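Serham Places Its Outdoor Work Under One Roof
Saturday, September 25, 2004

When the beverage maker Serham appointed Trarnier to handle its outdoor advertising, the agency was given a single instruction for the first campaign: the brand was to be seen by commuters before they reached their desks. Selamawit Mersha, who heads the outdoor division at Trarnier, explained in an interview at the agency's offices how that instruction was carried out.

"The client had been buying billboards city by city, through separate contractors," Ms. Mersha said. "Our first task was to put those contracts side by side. Some of the sites had been held for years and faced roads that no longer carried much traffic."

The agency gave up 21 of those sites and moved the budget to bus shelters and rail platforms. The campaign opened in eight cities and will run through December. Thirty shelters were fitted with lighted panels built by Gidey, a display contractor, and the remainder carry standard posters.

Asked whether commuters take in much detail from a shelter panel, Ms. Mersha was cautious. "A person waiting for a bus has more time than a person driving past. We allowed ourselves one full sentence of copy. On the highway boards we use four words."

Creative work was led by Hagos Gudeta, who joined Trarnier from a print background. He said the early layouts were rejected by the client as too crowded. "They were right to send them back. We had the product, the slogan, a price and a contest all on one sheet. The contest went first, and then the price."

Mr. Gudeta's team prepared 20 versions of the final poster, with the wording adjusted for each region.
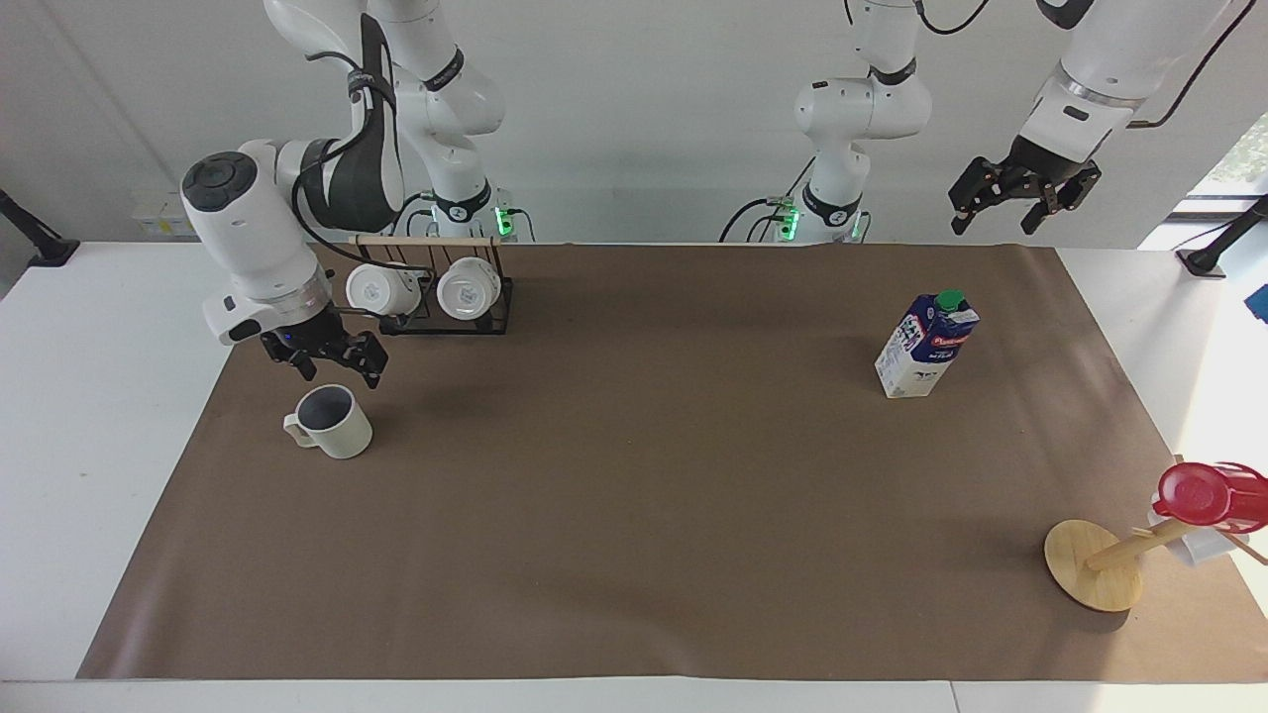
"Local wording is slow work," he continued. "Each line has to be approved by the client's regional office, and the printer needs the files well ahead. I would ask for a longer schedule next time."

On the matter of results, both executives declined to give sales figures. Ms. Mersha said that Skorside, a research firm, has been retained to conduct street interviews near the shelters — the first round is complete — and that its report will go to Serham after the campaign closes.

"Outdoor has often been treated as what is left after television is paid for," she said. "This client planned it first. We would like to see others do the same."

Trarnier expects to present its plans for the second phase to Serham's marketing director, Zewditu Bogale, before the end of the year.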